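The Staltbridge Exercise

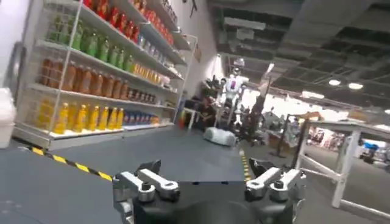

The rules of the Insaurralde Cup required each student team to retrieve one green bottle without crossing the hazard tape. Hatsue Shibata had read them aloud in October and again on the morning of the trial.

"The team has 300 seconds," the adjudicator announced. "A dropped bottle incurs a penalty of 13 points."

Jolien De Graaf signed the declaration and returned the pen.

"And if it selects the wrong colour?" she enquired.

"Section 7," said Hatsue, and released the brake.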